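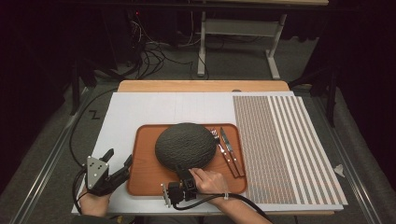 Geeta Pathak would have skipped the table altogether and started the class in simulation, and she wrote as much on the course feedback sheet. I'll start with her point. Simulation gives clean contact, and our students already get plenty of that in the first half of the course.

Slide 2. Project name is Grotari. Student project, robotics elective, lab section on Saturday. Task: table setting. Objects are a tray, a fork, a knife and a round plate or mat. Target is 1000 demonstrations by the end of November.

Teams of 3. One student handles the grippers, one resets the table, one keeps the log. Rotate every half hour. Tired wrists show up in the trajectories before the student notices.

Pause. Mention that the Magalhães room has carpet, so cables get taped down before the session starts.

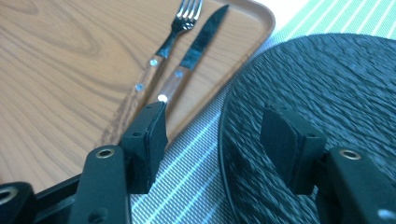
Why cutlery and not blocks? Cutlery is thin, lies flat and has to end up parallel, so a small error in approach angle becomes a failed grasp.

Slide 4. Grasp rules. Handle first, never the tines or the blade. Close slowly, lift straight up, wait one beat, then move. If the piece rotates in the grip, keep the episode and label it. Bernardo Rocha's team threw theirs out in week two and had to record the set again.

Slide 5. Log format. One line per episode: operator, object order, start layout, result. Free text is allowed - most of it turns out to be useful at debugging time. The Walliteck script rejects a line with a missing field.
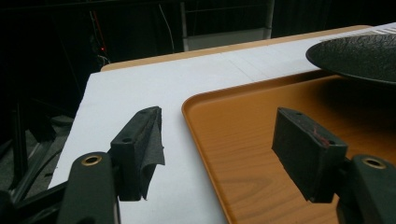

Pad wear is the main maintenance item, and it belongs in the grading rubric. Students check both fingers before each block of episodes: pad seated, screws tight, nothing loose on the contact face. On the left finger you see a flap of dark gray fabric or tape hanging over the inner side of the block, with creases and a slightly frayed lower edge. Ask the audience whether they would record with it. I would stop and trim it, then note the change in the log.

Slide 7. Grading. Half for data quality, half for the written report. No marks for speed. Leave the rubric up during questions.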